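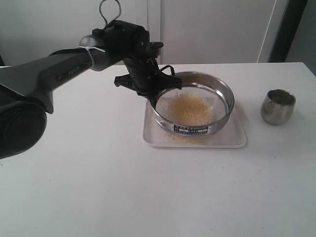
4.2 Gripper comparison on the sieving task

Figure 3. Sieving with the clawlike fingers. The gripper holds the sieve by its rim over a shallow white tray, with yellow granular material on the mesh.

Sieving was the task we most looked forward to, and it separated the two grippers more clearly than anything else in the study. The arm has to hold a round steel sieve by one side of its rim, keep it over the tray, and shake it hard enough to move material through the mesh. All of the load hangs off a single grasp point, so any play in the fingers shows up at the far rim, amplified by the full width of the sieve.

We compared the flat parallel jaws from Section 3 with the flared fingers shown in Figure 3. Both were mounted on the same arm and driven by the same Plurnilura controller, with the shaking motion recorded once by Juška and replayed for every trial. Each gripper completed 25 trials with a fresh charge of material. A trial ended after 1300 control steps or when the sieve left the grasp, whichever came first.

The flared fingers were a delight to work with. They kept hold of the rim in all 25 trials, and the sieve stayed close enough to its starting tilt that we never had to retune the motion. The parallel jaws lost the sieve in seven trials. Most of those losses came early, when the heap was still heavy and sitting toward one side of the mesh. Adding rubber pads to the jaws helped in pilot runs, but the pads picked up grains quickly and we left them out of the comparison.

Spillage was less one-sided. With both grippers some material ended up near the front edge of the tray, and the flared fingers spilled slightly more when the sieve was held with its far rim raised. Kwan suggested lowering the wrist before the first shake, and we adopted this for the Tillatham trials in Section 5.

We also tried raising the grip force setting from 300 to 310 on the controller's own scale. For the parallel jaws this made no difference we could measure. For the flared fingers it removed a small rattle at the rim, a very satisfying result for such a tiny change, and we kept the higher setting for all later experiments.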